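Dishwasher drain hose, no air gap, high loop only

slong_139
Local code says air gap. The Halilović installer left a high loop zip-tied under the counter and called it done. Pump is rated for 71 inches of lift. Anyone failed inspection on this?
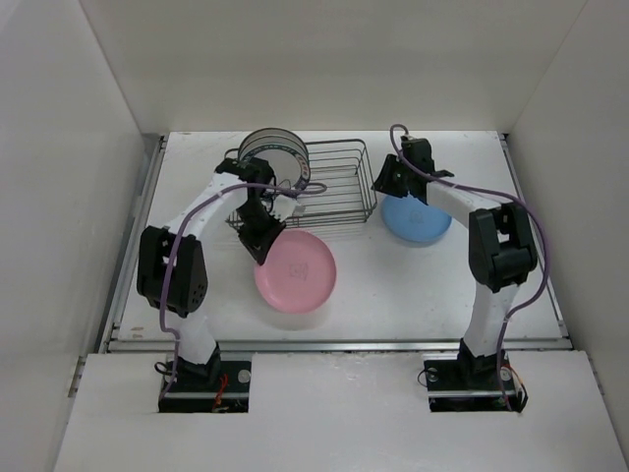
Plumbing > Drains and Waste

ifi_f
Failed in January. Inspector wanted the air gap above the flood rim. Took 2 hours to fix.

galtcombe_dan
Disagree that it matters. A loop tight to the underside of the counter stops backflow unless the sink fills. Mine has run 100 cycles.

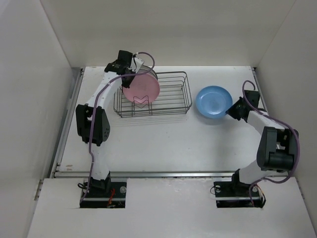
Wire rack and plates

ifi_f
The sink filling is the case the code covers.

slong_139
Drilling the deck for it tonight. What bit size for stainless?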